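## 4. Installing the Processor

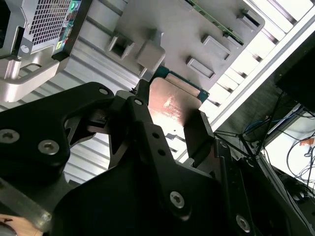
This section applies to all Prarkine desktop units assembled or serviced at the Astbridge workshop. It covers the preparation of the board, the seating of the processor, and the checks required before the cooler is attached. Staff who have not completed bench training with Imelda Mercado or Atif Soomro should not carry out these steps unsupervised.

### 4.1 Before you begin

Read the work order and confirm that the part number of the processor matches the board revision listed there. Boards in the 402 series accept only the processors named in Appendix B. If the printing on the metal lid is faint or cannot be read, use the label on the processor's packaging and enter "label used" on the work order.

Shut down the unit, switch off the power supply, and unplug the power cord. Place the unit on the grounded mat and connect your wrist strap.

**Caution:** Do not touch the contacts on the underside of the processor or inside the socket. Skin oil can cause faults that may not appear until the unit has been in service for several weeks.

### 4.2 Seating the processor

1. Remove the side panel and set the screws in the marked tray.
2. Move any loose cables away from the socket area. Tie them back if necessary.
3. Release the socket lever and raise the load plate fully.
4. Inspect the socket under the bench lamp. If any contact is bent or dirty, stop and tag the board for review.
5. Hold the processor by its edges, with the metal lid facing up.
6. Match the corner mark on the processor to the mark on the socket.
7. Lower the processor straight down. It should rest flat under its own weight - do not press, slide, or rock it.
8. Check all four sides. If one side sits higher than the others, lift the processor out and return to step 6.
9. Close the load plate and lock the lever. Some resistance is normal at the end of the lever's travel.

**Note:** On boards supplied with a socket cover, keep the cover. It must be refitted if the board is returned to Skorkine without a processor.

### 4.3 Cleaning and thermal paste

Wipe the metal lid with a lint-free cloth and the approved cleaner. Allow it to dry completely. Apply paste as shown on the card supplied with the cooler, then proceed to Section 5.

**Caution:** Do not power on the unit without a cooler, even for a short test.

### 4.4 Records

Enter the following on the work order:

- Board and processor part numbers
- Result of the socket inspection
- Initials of the person who closed the load plate

Processors removed from a unit go into an antistatic case at once and are stored on shelf 200. Tagged boards go to Kulsoom Tanoli, who reviews them each Wednesday. Questions about part numbers not listed in Appendix B should be sent to Noman Satti before any work is started.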